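Gerkberg Tischsystem — Montage- und Einrichtungsanleitung
Abschnitt 4: Elektrischer Anschluss und Inbetriebnahme der Höhenverstellung

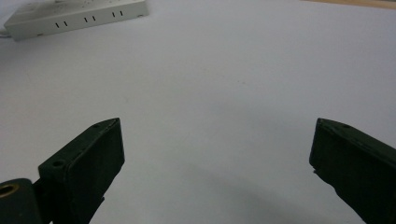

Abb. 4-1: Steckdosenleiste auf weißer Tischplatte

Dieser Abschnitt gilt für die Gestelle Gerkberg 2 und Gerkberg 2 L mit Steuereinheit Dumska. Die mechanische Montage nach Abschnitt 3 muss abgeschlossen sein. Für Gestelle mit Handkurbel entfällt der gesamte Abschnitt.

4.1 Voraussetzungen

Der Tisch steht auf seinen Füßen, die Stellteller sind ausgerichtet und gekontert. Über der Tischplatte und unter dem Querträger ist der gesamte Verfahrweg frei. Fensterbänke, Rollcontainer und Heizkörperverkleidungen sind bei der Aufstellung zu berücksichtigen.

Benötigt werden:
Steuereinheit Dumska mit Netzleitung
Handschalter mit Anschlussleitung
zwei Motorleitungen (liegen dem Gestell bei)
Kabelwanne Skendine mit Befestigungsschrauben
Kreuzschlitzschraubendreher PH2

VORSICHT: Die Netzleitung erst in Schritt 11 einstecken. Arbeiten an den Steckverbindungen der Steuereinheit sind nur im spannungsfreien Zustand zulässig.

4.2 Steuereinheit montieren

1. Steuereinheit mit der Anschlussseite zur Tischmitte unter die Platte halten. Die vorgebohrten Löcher liegen hinter dem Querträger.
2. Steuereinheit mit den beiliegenden Schrauben befestigen. Schrauben handfest anziehen, keinen Schlagschrauber verwenden.
3. Motorleitung des linken Beins in Buchse M1 einstecken, bis die Rastnase hörbar einrastet.
4. Motorleitung des rechten Beins in Buchse M2 einstecken.
5. Handschalter an der Vorderkante der Platte anschrauben und die Leitung in Buchse HS einstecken.

Hinweis: Die Buchsen M1 und M2 sind elektrisch gleichwertig. Die Zuordnung links/rechts wird nur für die Fehleranzeige nach 4.6 ausgewertet.

4.3 Leitungen verlegen

6. Kabelwanne unter der Plattenhinterkante anschrauben. Der Abstand zur Steuereinheit beträgt mindestens 33 mm.
7. Motorleitungen in die Wanne einlegen. Überlängen in weiten Schlaufen ablegen und mit Klettband sichern. Leitungen nicht knicken.
8. Netzleitung der Steuereinheit durch die hintere Öffnung der Wanne führen.
9. Für alle Leitungen, die vom Tisch zum Boden laufen, eine Bewegungsreserve vorsehen. Maßgebend ist die höchste Tischstellung.

ACHTUNG: Eine zu kurz verlegte Leitung wird beim Hochfahren auf Zug belastet. Das kann Stecker beschädigen oder angeschlossene Geräte vom Tisch ziehen.

Leitungen von Monitoren, Leuchten und Ladegeräten werden gemeinsam mit der Netzleitung geführt. Als Führung zwischen Wanne und Boden eignet sich die Gliederkette Cloutier (Zubehör). Netzwerkleitungen können in derselben Kette laufen — ein getrennter Strang ist nicht erforderlich.

4.4 Netzanschluss

10. Prüfen, ob die vorgesehene Steckdose den Angaben auf dem Typenschild der Steuereinheit entspricht. Das Typenschild befindet sich auf der Unterseite des Gehäuses.
11. Netzstecker einstecken. Die Anzeige am Handschalter zeigt zwei waagerechte Striche.

VORSICHT: Steckdosenleisten nicht hintereinander anschließen. Die auf der Leiste angegebene Gesamtleistung darf nicht überschritten werden. Heizgeräte und Wasserkocher gehören nicht an den Stromkreis der Leiste.

4.5 Referenzfahrt

Die Steuereinheit kennt nach dem ersten Einschalten die Stellung der Beine nicht. Vor der Benutzung ist eine Referenzfahrt erforderlich.

12. Taste AB gedrückt halten, bis der Tisch die unterste Stellung erreicht hat.
13. Taste loslassen und sofort wieder drücken. Der Tisch senkt sich geringfügig und hebt sich wieder an.
14. Taste gedrückt halten, bis die Anzeige eine Höhe angibt. Danach ist der Tisch betriebsbereit.

Wird die Taste zu früh losgelassen, bleiben die Striche stehen. In diesem Fall mit Schritt 12 neu beginnen. Nach einem längeren Stromausfall kann die Referenzfahrt erneut nötig werden.

Die Anzeige lässt sich um einen festen Wert korrigieren, wenn die Plattenstärke von der Werkseinstellung abweicht. Das Vorgehen beschreibt Abschnitt 5.2.

4.6 Fehleranzeigen

E01: Motor links nicht erkannt. Netzstecker ziehen, Steckverbindung M1 prüfen.
E02: Motor rechts nicht erkannt. Netzstecker ziehen, Steckverbindung M2 prüfen.
E05: Überlast. Tisch entlasten, 200 Sekunden warten, Fahrt wiederholen.
E08: Höhendifferenz zwischen den Beinen. Referenzfahrt durchführen.

Tritt E08 nach der Referenzfahrt erneut auf, den Tisch nicht weiter verfahren und den Kundendienst verständigen. Seriennummer und Stand der Steuereinheit bereithalten; beide stehen auf dem Typenschild.

Technische Redaktion: Benedek Bárány
Fachliche Prüfung: Raymonde Landry
Stand: September

Weiter mit Abschnitt 5: Speicherplätze und Tastensperre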